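Money and Work, Unit 3: How people in the public eye get paid
Brerville Evening Classes – handout to keep

Last time we got as far as wages and I promised we'd move on to the messier stuff, so bring your notes on gross and net because I'm going to lean on them a lot. We're looking at people whose income comes from being known: presenters, reality show regulars, people with big followings online. I picked it because you lot kept asking, and also because it's a lovely way into royalties, fees and tax without me drawing another payslip on the board.

Start with the appearance fee, the simplest one. Someone is paid a set sum to turn up, smile and go home. It's paid once. If the clip is shown again for years, a plain appearance fee doesn't grow, and plenty of people sign for one without reading that bit (I would have done the same at 19!).
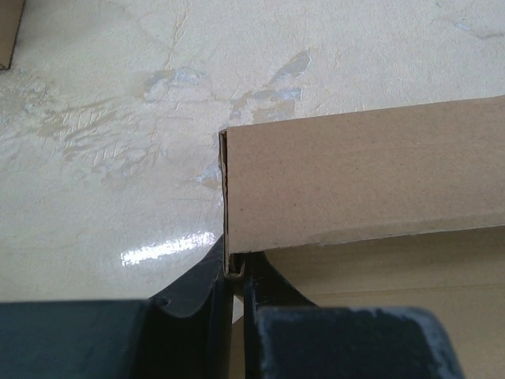 What is the difference between a fee and a royalty?
A fee is a fixed amount for a piece of work. A royalty is a share of what the work goes on to earn, so it can carry on for years or come to nearly nothing.

Now our worked case, the Saliba deal. Saliba is a skincare range, and it offers a presenter two choices. Choice one is £600 a month for a year, paid whatever happens. Choice two is £3 for every jar sold with her name on it. Have a go at this before reading on, and write down how many jars a month would make the two come out level.

You should have 200. Below that she's better off with the monthly sum, above it she wants the share. Lots of people last term stopped there and said take the share, big name, easy – but look at who carries the risk. If the jars sit in a warehouse in Jaltavdale, Saliba still owes her the monthly money under choice one, and owes her nothing at all under choice two. 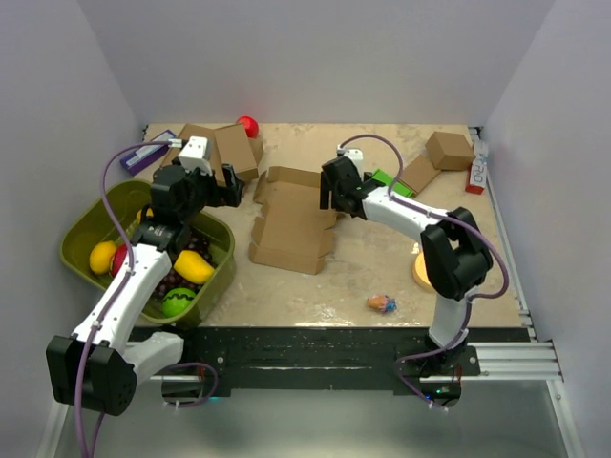 And then there's the agent, who takes a cut before she sees a penny. In our case the cut is 19 per cent, so the £600 becomes £486. She'll owe tax as well, which we'll do properly in Unit 4, so please don't spend the £486 in your heads just yet. Put the cut in your table as its own line. I know it looks fussy.

Part two: net worth, and why the figures online are so often daft
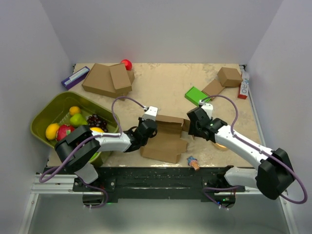 Reading time: 3 minutes

Net worth is what you own minus what you owe. It has nothing to do with what came in this month. A person can have a huge income and a tiny net worth if the house is mostly mortgage, and the other way round is perfectly possible too. When a website gives a figure for a celebrity, ask where the debts came from. Usually there aren't any listed, so somebody has added up the house, the car and a guess at the contracts and called it a day.

We'll use the Futen exercise for this one, page 53 in the course booklet. Futen is a small production company and its owner holds all the shares.

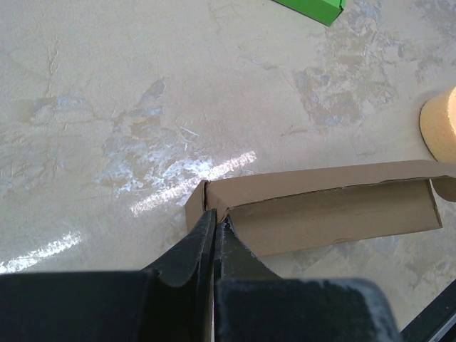 The shares are worth whatever a buyer would pay for them, and until there is a buyer you're estimating. So write your estimate, write how you got it, and put the loan underneath where you can see it. I'm much happier with a rough number and clear workings than a tidy number with none.

For next time: finish the Futen table, and find one net worth claim online and note what it leaves out. The November group should also bring the booklet back, as I'm short of copies. I'm in the room from 6.30 if you got stuck on the jars.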